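# Gultotgate

**Gultotgate** is the name film journalists gave to a dispute over a proposed remake of *Detura*, a black-and-white crime drama long treated as the best work of the director Taşdemir. The remake was reported as settled for most of a year. No contract has ever been shown.
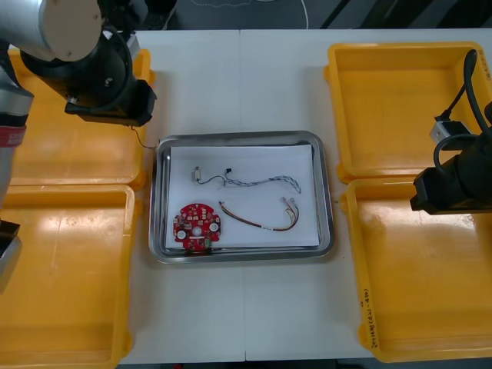
Devendra Pant has argued that the word "remake" should be dropped altogether, as the only script anyone has read keeps the title and one murder and throws out the rest. Most writers have gone on using it anyway, and it is used below.

## Background

*Detura* was first shown in a cut that ran 12 minutes longer than the one now in circulation. The missing footage is often called lost. That claim goes back to a single programme note, which gives no source, and later accounts have mostly copied it.

The rights passed to Eker, a small distributor, along with a print described in its catalogue as "restored". Reviewers of the disc release found little sign of this. Scratches in the third reel match those on the older tape, and the sound still drops out during the ferry chase.

## The reports

The first report appeared on a fan site in August and named two leading actors, both "in talks". It took its name from Gultot, the harbour town where the story is set. Within a week the item had been picked up by larger outlets – none of which seems to have rung Eker. A budget was added at this stage, then a start date, then a composer.

Évan Charpentier, who was said to be directing, told a festival audience on a Wednesday afternoon that he had been sent a script and had read it on a train. This was widely reported as confirmation. He has not spoken about it since.

## Petition

A petition against the remake gathered 900 names. It is sometimes credited with stopping the production, although there is no evidence that a production existed to be stopped. Eker withdrew the disc from sale some months later and gave expired rights as the reason. Supporters of the petition have read more into this than the statement allows.

## Script

The leaked script is 7 scenes shorter than the original and moves the action inland. Its title page carries no author's name. Pant considers it the work of a fan; others have pointed to its correct use of the producers' old scene numbers, which were printed in a book anyone could buy.

## See also

- *Detura* (soundtrack)
- Lost and shortened films
- Unmade remakes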